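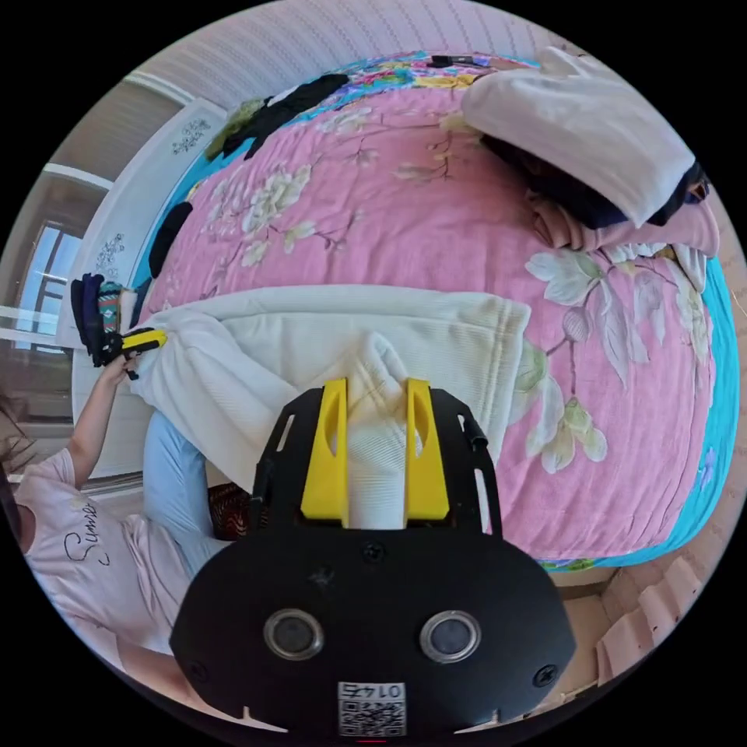
Somebody asked at the Trumitz evening whether it matters how you fold a towel at all, given that it will be unfolded again by the morning. They had been stuffing theirs in a cupboard for years and had never come to any harm.

Talks > Household > Folding on the bed
Reading time: 13 minutes

Speaker notes, Lastau, 23 October 2025

Start with that question. Take a few answers from the room before giving mine. My answer is that it matters if the cupboard is small, and not very much otherwise. Ours is small. The shelf is 40 cm deep and a bath towel folded in half too few times hangs over the front, and then the door doesn't shut.

Say what the talk covers: towels first, then dark clothes, then where the piles go. No fitted sheets. People always ask. Say at the start that fitted sheets are in the Nondine handout and leave it there.

The bed as a table

Most people fold standing up, holding the towel under the chin. That works for hand towels. For anything bigger I use the bed. It's the largest flat surface in most homes and the height is about right if you are not very tall. Make the bed first. A bit of wrinkling in the cover does no harm, but a duvet bunched up underneath will give you a crooked fold every time.

Lay the towel along the near side, where you can reach both ends. Don't throw it into the middle and then lean over. Pull one corner out, then the next, and smooth from the centre. If there's a fold standing up in the middle of the towel, lift it and let it drop before you smooth, or you just push the ridge along to the other end.

(Demonstrate with the large towel. Ask for the lights up at the back.)

Thirds, lengthways, then half, then half again. Check against your own shelf. If your shelf is shallow go to thirds both ways. Show both, put them side by side on the table, pass them round.

Edges: ribbed or thick borders should finish on the inside. They make the pile lean otherwise. This took me a long time to notice — I had been blaming the shelf.

Piles

Towels go up by the headboard as they are finished. Keep the near side of the bed clear for working. Same with clothes, one pile for each sort, all towards the head end.
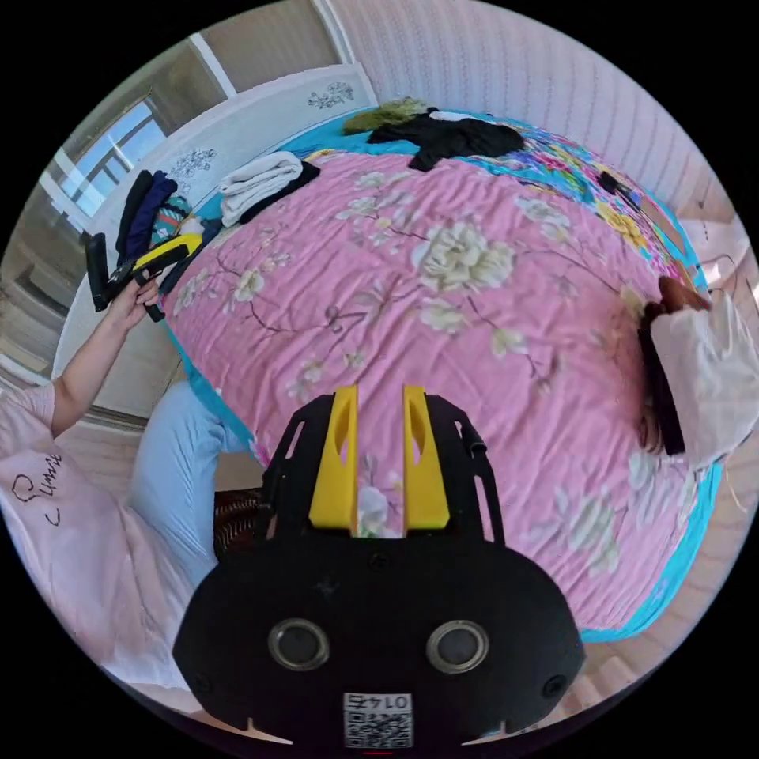

Dark things get folded after the white towels, never between them. Black cotton sheds on the first few washes and white towelling picks up every bit of it. If you do end up with black next to white, turn the top towel over and check it before it goes in the cupboard. A strip of tape takes most of it off.

Knitted and fleecy things are best left until last. They don't hold a crease and they slide off whatever you put them on. Fold once, sleeves in, and put them on top or on their own. I don't stack them.

Small printed things can sit next to the main pile. Don't hide them inside it. They are what people go looking for, and the whole stack comes down when they pull one out.

(Pause for questions here if we are ahead of time. At Margaritis this part ran over 10 minutes and I had to drop the section on blankets.)

Blankets

A light blanket can stay out on the bed while you work. Fold it at the end, when there is room. Half, half, then roll it if it's going in a basket, or flat if it's going on a shelf. And pick your phone up off it first. I have folded mine in and then gone looking for it all over the flat.

Clearing the bed

Carry the towels first, 2 piles at most, one hand flat underneath. Then darks, then knits. The bed is done when you can see the whole cover again.

To finish: ask people to try it with one wash and measure their shelf before they start. Handout on the chair by the door. Take the demonstration towels home this time.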